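Layout lines on pale board - tape or marker?
Board: Benches, Surfaces and Marking Out
January 13, 2021

praveck_g wrote:
I need two reference lines on a pale gray-white work surface, crossing at a fixed angle. One has to stay for the season, the other gets moved whenever the job changes. Up to November I used marker for both. The ink soaked into the covering and I had to replace a 359 mm strip. What are people using now?

tierney107 wrote:
Tape for the permanent line, marker for the temporary one. Use different blues or you will read off the wrong one sooner or later.
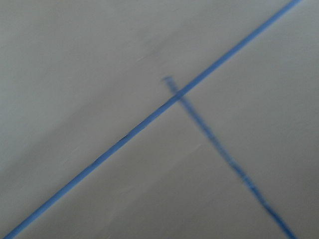
A light blue and a dark blue separate well enough at arm's length. I work to the lower edge of the light line only, never the center. Width varies a little between rolls, the edge you laid against the rule doesn't.

SosinaT wrote:
Disagree with tierney107 on which is which. Tape has thickness. If anything slides across the surface it catches, and after a few weeks the edge has nicks. Scribe the permanent line and put the tape on the one you move.

tierney107 wrote:
Mine gets 2,000 passes between changes and the edge is fine. Burnish it with a plastic card and wait 30 minutes before use.

SosinaT wrote:
Passes of what? Paper, yes. Try it with sheet metal.

tierney107 wrote:
Card stock. Fair point on metal.

stalness_bench wrote:
Check what the surface is before scribing. A coated board will take it, a paper covering will tear. Also, do not set the crossing angle by eye. Anything close to square gets read as square by the next person. Write the angle next to the crossing.

praveck_g wrote:
It is a paper covering over board, so scribing is out. I will try tape for the fixed line and pencil for the other. Does the tape lift the paper when it comes off?

SosinaT wrote:
It can. Pull it back flat on itself, slowly, and test a corner first - the Festalthorpe paper is soft and fuzzes up.

praveck_g wrote:
Mine is the Festalthorpe. Testing a corner tonight.

Gadisa Woldegiorgis
(praveck_g)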